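Section 3. Running the open day demonstration

This section covers the router task shown to visitors with the hand-held grippers. Allow 45 minutes for a full session.

3.1 Before visitors come in

1. Put the router on the round table with its cables plugged in.
2. Check the marker cube on each gripper. Wipe off fingerprints with a dry cloth.
3. Start a new log and name it with the start time.

CAUTION: Do not pull on the antennas. Grip the housing or the connectors only.

4. Close the jaws on the part slowly and hold still for 3 seconds.
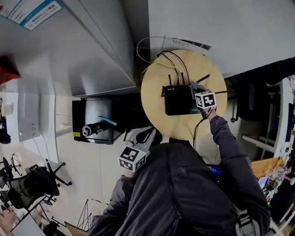
3.2 During the demonstration

1. Give a short introduction, then begin. Keep talk to a minimum while the log is running.
2. Keep both marker cubes uncovered by sleeves or hands.

NOTE: Cyrill Ruchti keeps the spare jaw pads -- ask him before opening a new pack.

3. Move the gripper at an even pace. Fast turns leave gaps in the log.

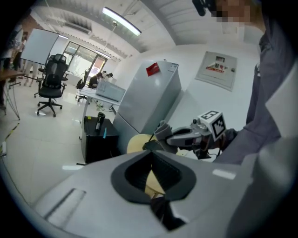 If a gap does appear, stop, save what you have and start that step again. The log holds about 400 entries before it must be saved.

Related sections
Testura log viewer
Berchtold jaw pads: fitting and care
Packing up after a visit

Plemulthorpe Open Day Guide | Contact the Grondetti help desk | Back to top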